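Sorting out the jewellery drawer (finally)

I've been putting this off since we moved to Davville, and we moved to Davville 3 years ago. The jewellery came in an old biscuit tin, the biscuit tin went in the drawer, and every morning since then I've stirred it with one finger hoping for a matching pair of earrings. Last week I pulled out a necklace and got half the drawer with it, like spaghetti. Enough!

So I made a big mug of tea, shut the door and tipped the lot out. My top tip, if you're going to do this, is to do it on the floor and not on the bed. I did it on the bed last time, in the old flat in Istholm, and I was finding earring backs in the duvet cover for months. A rug is much better. Things don't roll and you can spread out as far as you like.

The chains came first and they took ages. Two pins, a drop of baby oil and a lot of muttering. I got all but one of them apart, and the last one has gone in an envelope marked "winter evenings". Then odd earrings (a sad little heap), then anything broken, then brooches, which I never wear but can't seem to part with.

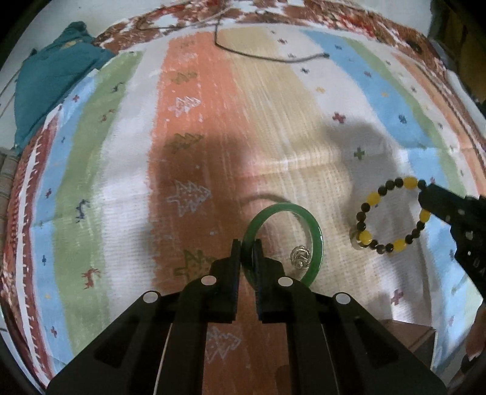
Bangles and bracelets were the bit I'd been looking forward to. I have a terrible habit of buying them on holiday and then wearing the same plain one all year, so it was like meeting old friends. The jade one is going straight back on my wrist. I'd forgotten how green it is, and how the light comes through at the edge, and against that orange stripe in the rug it looked good enough to eat. The little silver coil ring is staying too, even though it catches on every jumper I own. I dithered longest over the yellow and dark beads. They came from a stall in Skesska, where an old boy called Vasilică Vlad had more than 200 strings hanging off a clothes horse and wouldn't let me leave with fewer than 2. I gave the other one to my sister and she wears hers all the time, which made me feel a bit guilty. Keep!

As for where it all lives now, I'd love to say I bought something beautiful, but it's a cutlery tray. It fits the drawer almost perfectly – there's a gap down one side that I've stuffed with a rolled-up scarf – and the long section for knives is just right for necklaces laid out straight. Bangles go at the front where I'll see them. Rings are in an egg cup for the time being.

The broken bits are in a bag by the front door, waiting to go to the mending place on Bratu Street. If they can save my gran's brooch I'll be over the moon. Next up is the scarf drawer, minus one scarf, and I'm giving myself until June.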